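Cloth Handling, Session 3 notes
Harkell Robotics Club - handout for the Fumutden project

OK, so this is the session where a lot of you decided you hate blankets. I get it. Blocks and cups stay where you put them, and a blanket does whatever it wants the second you let go. I've typed up what I said at the table plus a few things I forgot to say, so if you missed it you can catch up before we start on folding.

First, the task again. A folding demo starts with the blanket in a heap and ends with it flat and folded in half, edges more or less lined up. You do it with the hand-held grippers, and those demos are what Brelivus learns from later on (Brelivus is our training code, for the new people - it lives in the club folder, please don't edit the main copy!). Whatever habits you have, it picks up. If you fidget, it fidgets.

The pinch. Most of our bad demos go bad right at the start, so spend your practice time there. You want a fold of fabric between the pads, enough to hold on to and not so much that the fingers can't close properly. Come in low, let one pad push into the pile a little, then close slowly. If you come straight down from above you mostly just pat the blanket, and then you try again, and again, and now the demo is half patting. 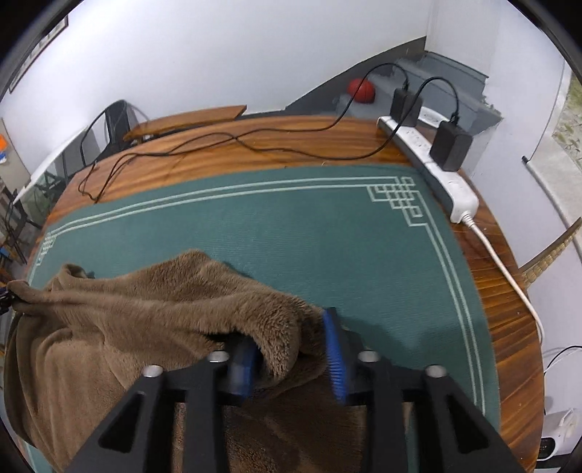
Fleece is forgiving this way because it's thick and it bunches up nicely. A bedsheet is much meaner. We'll get to sheets in July if the fleece demos are good enough, and I really think they will be.

Things I kept repeating, so I may as well write them down:

Pick your fold before you move. Look at the heap, find a ridge, commit to it.

Keep your wrist quiet. Big twists make the view swing all over the place and the tracking gets lost.

Lift, pause, then drag. The pause feels silly but it makes the cutting-up step so much easier afterward.

If you drop it, keep going. A dropped corner and a calm re-grab is a perfectly good demo. What I don't want is someone stopping to fix it with their fingers and then carrying on like nothing happened.

On numbers: the Fumutden folder had 158 usable demos when I last checked. I threw out the ones where the recording started after the first grab, which was painful, so please start recording and then reach. For next time everybody brings 2 clean ones and 2 messy ones. By messy I mean the heap is messy, with your moves as careful as ever.

Also, try starting from different sides. If every heap sits in the same spot, we'll train something that only works on that spot, and then we'll all be sad at the demo evening. 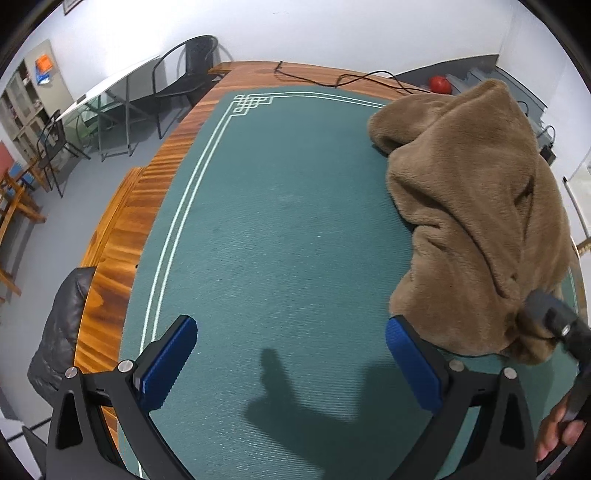
Do we have to get the blanket perfectly flat before folding it?

Flat enough that you can find two corners and the edge between them is fine. Small wrinkles in the middle don't matter for this task, and chasing them makes the demo long and weird. Spend the time on the corners.

Somebody also asked about speed. Go slower than feels natural, maybe the way you'd move if the baby was asleep in the next room. We can speed up playback later, but we can't put back detail that got blurred.

Homework is the four demos, plus a couple of lines in the log about which grabs failed and what you think went wrong. Guesses are welcome - mine are mostly guesses too. Name your files the way the sheet in the folder says, and charge the battery packs when you're done.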